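Interiors and Domestic Objects, Session 4
Work surfaces: what we are sold and what we use

Handout for the Wednesday group. Please read before the session and bring one measurement of a table you use at home (height, depth, or the distance from the edge to the nearest socket).

1. The claim

Most catalogues tell you that a pale, smooth worktop "opens up" a room and "helps you concentrate". I have been reading this sentence in one form or another for as long as I have taught the course, and I have yet to see what it rests on. The Brolto brochure in your reading pack says it twice on the same page. Després says it once, in larger type. Neither says compared with what, or for whom, or how long the person sat there.

Alois Wallner's essay, also in the pack, is better. He kept a diary of his own desk through one July and noted each time he cleared it. His finding is that he cleared a white surface more often than a brown one. He takes this as proof that white makes people tidy. It could equally be that white shows crumbs. One man, two desks, one month: read it with that in mind. 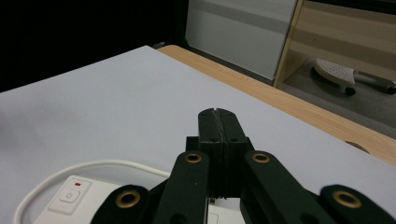

2. Edges

Edges get less attention than tops, and I think they deserve more. The edge is where the forearm rests, where the cloth stops and where the first damage appears. A common arrangement is a smooth white top with a light wooden edge showing its grain, and students tend to call this "warm" without asking why. Some edges also have a rounded cutout in the wood. Catalogues like to call any such opening a cable port. It may be one, or it may be a handhold, or something to do with how the parts go together, and the shape alone won't settle it. When you meet one in the drawing exercise, write "rounded cutout" and leave the purpose blank until you have evidence.

3. Price

From the pack, both tables without drawers:

Tunex, white top, wooden edge: 1,119
Plurkia, white top, wooden edge: 1,320

Work out the difference, then try to say what it buys. Last term Amrit McIntyre argued that it bought a better joint at the corner. He may well be right, but the leaflets give no drawing of either corner, so we were left arguing about a thing none of us had looked at. Plurkia also quotes a test of 2,000 wipes with a damp cloth. Which cloth, and with what on it? A table in daily use meets tea, glue and the underside of a hot pan — I would like to see those numbers.

4. Clear surfaces

Be careful with the word "clear". People use it to mean bare, and also to mean having only today's things on it. A surface can keep one small object at the far edge for years and its owner will still tell you it is clear. In your notes, say which meaning you have in mind.

5. For the session

Spend 35 minutes on this at home. Sit at your table and do an ordinary job: mending, letters, peeling vegetables. Afterwards, draw the top and shade the part your hands reached. Mark where you leaned on the edge. Don't tidy first.

Then write one paragraph on whether the colour of the top made any difference to the job. "I couldn't tell" is an acceptable answer and I expect several of them.

Reading for next time: Wallner, second half only. Skip the appendix on varnish.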